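Ivwood Felted Wool House Slipper, Closed Back
Item 1414
Home / Women and men / Indoor / Slippers

In stock in most sizes
Colours: Charcoal, Oatmeal, Moss, Brick
Sizes: EU 36 to 47, whole sizes only
Free exchange on the first pair

A closed-back slipper in felted wool with a stitched rubber sole. It is meant for wearing indoors all day, on wood, tile or carpet, and it will stand a trip to the bins or the letterbox in dry weather. The back comes up over the heel, so the foot stays put on the stairs.

The upper is a single piece of felt with one seam at the heel. There is no lining. Wool felt of this thickness doesn't need one, and a lining is usually the first part of a slipper to wear through. The top edge is bound with a narrow cotton tape in the same colour as the felt, apart from Brick, where the tape is dark grey.

Sole
The sole is natural rubber with a shallow wave pattern. It is stitched to the upper all the way round and then glued as well. It bends easily at the toe from the first day. On polished floors it grips well when clean, so wipe it over now and then if you have pets or a dusty hallway. It does not leave marks on vinyl.

If you want something softer underfoot, look at the Rivumis, which has the same upper with a suede sole. The Rivumis is quieter on hard floors but should not go outside at all.

Insole
Each pair comes with a removable insole, wool on top and cork underneath. It can be taken out for airing or swapped for your own. Taking it out gives a bit more depth, which some people with a high instep prefer. Spare insoles are sold separately under item 1902 and fit both the Ivwood and the Rivumis.

Fit
Felt gives with wear. The slipper should feel snug across the top of the foot when new, without pressing on the toes. Within 2 weeks of normal use it will have loosened to the shape of your foot.

If you are between sizes, take the smaller one for bare feet or thin socks and the larger one for thick socks. Wide feet are usually fine in their normal size. For very narrow feet we would suggest the Swanepoel, a lower-cut slipper with an elastic panel under the flap.

To measure, stand on a sheet of paper with your heel against the wall and mark the end of your longest toe. Do both feet and go by the longer one. The size table is on the Sizes page.

Care
Brush off dry dirt with a soft clothes brush. Small marks come out with a damp cloth and a little wool wash. Do not machine wash, tumble dry or put on a radiator. If the slippers get soaked, take the insoles out, stuff the toes with newspaper and leave them somewhere airy until dry. Change the paper once.

Light bobbling on the felt is normal in the first month. A fabric comb will take it off.

Details
Upper: wool felt
Binding: cotton
Insole: wool and cork, removable
Sole: natural rubber, stitched and glued
Heel height: 11 mm
Closure: none, slip-on
Suitable for: indoor use, short trips outside in dry weather

Delivery and returns
Orders placed before noon on a working day go out the same day. Slippers can be returned unworn in their box. Please try them on carpet first. For an exchange, put the size you want on the slip inside the lid and we will send it once the first pair is back with us. Sale colours can be exchanged for another size if we have one, otherwise refunded.

Moss in 38 and 39 is sold out and due back in March. You can leave an email address on the colour page and we will write when it arrives. 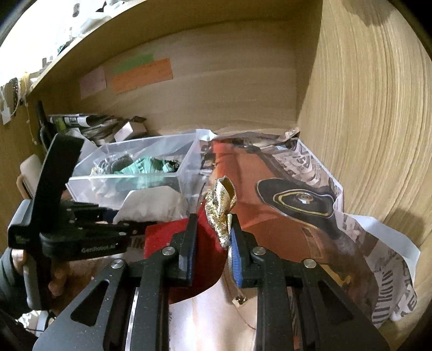
Words: Prurketus product desk | Page updated 12/19/25

Notes on this season's version
The pattern is the same as last year's, with two changes. The heel seam is now taped on the inside, after a few customers told us it rubbed when worn without socks. The pull loop at the back has gone. It tended to fray, and the new binding is firm enough to hold while you put the slipper on.

Charcoal is slightly darker than before. If you are buying one pair to match an older one, expect a small difference between them.

Repairs
We can restitch a sole that has come away from the upper. Send the pair to the workshop address on the Repairs page with your order number, and brush them clean before you post them. Worn-through felt cannot be patched neatly and we don't offer it.

Often bought with this
Spare insoles, item 1902
Fabric comb
Cotton storage bag
Rivumis suede-soled slipper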